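Cuaderno de taller. Mayo de 2019

Retomo el cuaderno después de un mes en el que solo apunté facturas. Lo último de abril es una mancha de revelador y la palabra «secar» subrayada dos veces, así que supongo que algo había que secar.

Estado de la serie

El encargo de Drenura sigue siendo el mismo: retratos de gente en su sitio de trabajo, formato medio, blanco y negro, copias en papel baritado. Lo que cambia cada semana es lo que entienden por «en su sitio de trabajo». La última versión admite que alguien salga en la escalera, fumando, siempre que no se vea el cigarrillo.

Llevo 667 negativos numerados. De esos, 245 están ya en hojas de contacto y el resto en fundas, esperando a que me apetezca. Beverley Wainwright ha pasado por las hojas con el lápiz rojo y ha salvado siete. Le dije que me parecían pocos. Me contestó que a ella le parecían muchos y que el cuarto lo había marcado por educación.

Los siete, con lo que pone al margen: dos de la imprenta, uno del señor de las llaves (el de perfil, no el que mira a cámara, que es el que me gusta a mí), tres del mercado y la costurera con los alfileres en la boca. La costurera hay que copiarla otra vez. En la hoja tiene las manos blancas como si llevara guantes.

Papel y químicos

Abierta la caja nueva de Ellov, grado 3. Más fría de tono que la anterior, o es que la anterior llevaba abierta desde la prehistoria. Tiras de prueba a f/8:

5 s: nada, niebla, Londres.
10 s: hay cara.
15 s: hay cara y camisa.
20 s: hay camisa.

Me quedo en 12 y reservo las manos con el cartón recortado. Segunda copia, 12 más cuatro de quemado en las manos, tapando el resto. Mejor. Tercera, igual pero con el cartón movido, y la costurera tiene ahora un halo de santa en el codo. La guardo porque seguro que alguien la prefiere.

El fijador está agotado. Lo comprobé con un recorte de película y tardó tanto en aclarar que me dio tiempo a barrer. Hacer uno nuevo antes de tocar nada más. Quien lo use después de mí, que apunte la fecha en la botella y no en su memoria. 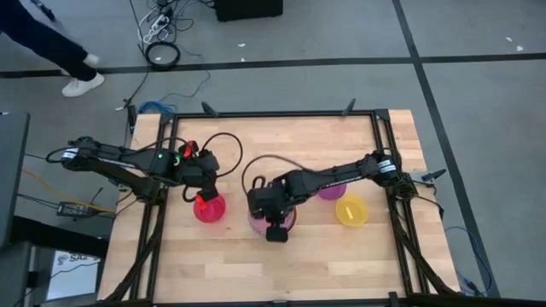
Ampliadora

La Crabtree vuelve a bajar sola. Muy poco, lo justo para que el foco bueno de las nueve sea el foco malo de las nueve y media. He apretado la tuerca del cabezal y he puesto una marca de lápiz en la columna para ver cuánto se mueve. Si alguien borra la marca creyendo que es suciedad, que sepa que lo es, pero la necesito.

También hay una raya fina en todas las copias de ayer, siempre en el tercio izquierdo. He limpiado el portanegativos, el condensador y, por desesperación, mis gafas. Eran los tres. La raya ahora es más tenue. Queda mirar el objetivo con linterna.

Marcos

Plotwood ha mandado el presupuesto: 2.645 euros por el enmarcado completo, con paspartú y sin cristal antirreflejo. Con antirreflejo no se han atrevido a ponerlo por escrito y piden que los llame. Beverley opina que el cristal normal está bien porque así el visitante se ve reflejado y se queda más rato. Lo apunto por si hay que redactar el texto de sala.

Pedirles medida exacta de la ventana del paspartú antes de cortar nada. La otra vez se comieron medio centímetro por lado y le quitaron la oreja a un notario.

Texto de la exposición

Drenura quiere una semblanza mía en primera persona, «cercana». He escrito cuatro. En la primera parezco un candidato a concejal. En la segunda cuento lo de la cámara de mi tío, que es verdad, pero ya la cuenta todo el mundo y casi siempre es el mismo tío. La tercera tiene una cita en francés. La cuarta dice mi nombre, dónde vivo y que hago retratos, y es la que voy a mandar. Me la devolverán con la palabra «pasión» añadida.

Pendiente

Fijador nuevo.
Costurera, cuarta copia, cartón más pequeño.
Discutir lo del señor de las llaves. Llevar las dos copias, al mismo tamaño, y no decir cuál es cuál.
Llamar a Plotwood.
Mirar la marca de la columna.
Devolver a Beverley el lápiz rojo, o perderlo.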